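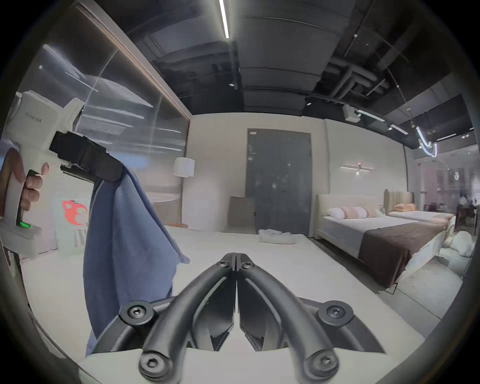

Investigations Officer (two posts), Jarkport Standards Inquiry

Jarkport Council has set up an independent inquiry into how planning and transport contracts were awarded under the last two administrations. The inquiry is led by Sugeng Menon and reports to the full council, not to the leader's office. We are looking for two investigations officers to join the team in June.

Background

The inquiry was agreed after members of three party groups asked for an outside look at the Asley bypass contract and the later sale of the Khoo Street depot. Its terms of reference cover declarations of interest, contact between councillors and bidders, and the advice officers gave at the time. It has no power to bring charges. Where it finds evidence of a possible offence, it will pass the papers to the police.

So far 1,828 documents have been handed over. Most are emails and minutes, with a smaller number of handwritten notes that have yet to be typed up.

What you will do

Read and log documents, and flag gaps in the record.
Write to former councillors, staff and contractors to ask for statements.
Sit in on interviews and prepare the written note afterwards.
Check dates and payments against the council's ledgers.
Draft sections of the interim report.
Keep the evidence register up to date on Tetavia, our case system. Training is given in the first week.

You will not deal with the press. All enquiries from journalists go through the inquiry secretary.

What we are looking for

You should have worked on investigations, audit, complaints or legal casework, in the public sector or elsewhere. You need to write clearly and be able to put a fair question to someone who would prefer not to answer it. A law degree is useful but not required. Knowledge of local government rules on interests and gifts would help.

You must not have been a member of Jarkport Council, stood for election to it, or worked for any of the firms named in the terms of reference. Membership of a political party does not rule you out, but you must declare it and you may not campaign while in post - this includes leafleting and posting about local candidates online.

Terms

Both posts are fixed term for 14 months, full time, with 28 days' leave plus bank holidays. Job shares will be considered. The office is on the second floor of the council annexe and opens at 9 am. Two days a week can be worked from home, though original papers may not leave the building.

Appointment is subject to references and a basic criminal record check.

How to apply

Send a CV and a covering letter of no more than two pages to the inquiry secretary at the annexe, marked Investigations Officer. Use the letter to describe one piece of casework you handled from start to finish, leaving out names where you need to. Please also list any links you have with current or former Jarkport councillors - family, business or social.

Shortlisted candidates will be asked to a 40-minute interview with Sugeng Menon and one other panel member, and will do a short written exercise on the same visit. Travel costs within the county are paid on production of a receipt.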